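Gray Knits and Yellow Tables: the Trasaseo Laundry Gallery
17 Nov 2019

I love knitwear, and I love it most on folding day! Everything comes out of the basket in a heap, and then you get to meet each piece again, one at a time, on the table. This page is for the plain ones, the soft everyday grays that never get shown off because the striped sweaters hog all the attention.

A pale yellow cloth is my favorite thing to lay knits on. Gray looks so good against it, especially a heathered one, and you can follow every little wave along the edge. 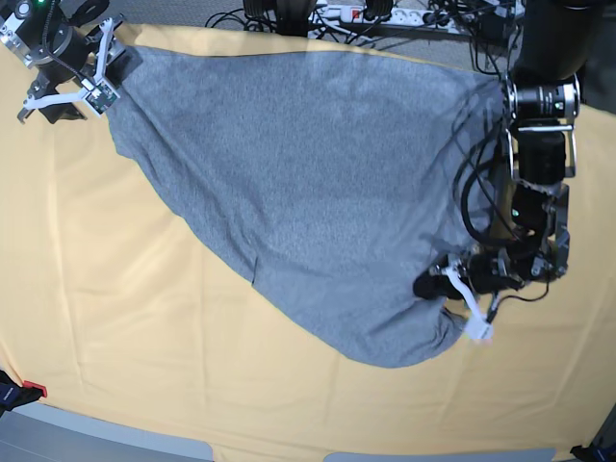
Maxence Poulain wrote in to say that he always folds knits the same day they dry, sleeves first, and that he has given up on hangers completely after what they did to the shoulders of his best cardigan.

I'm with him on hangers. Flat and folded wins every time (and a stack of soft things on a shelf is such a nice sight when you open the closet). Mine go six to a pile, heaviest at the bottom, with the thin ones on top where I can grab them before work.

More grays are coming, plus the big October blanket wash, which took up the whole table and both chairs. If you have a beloved plain knit of your own, send it along, I'd be thrilled to add it!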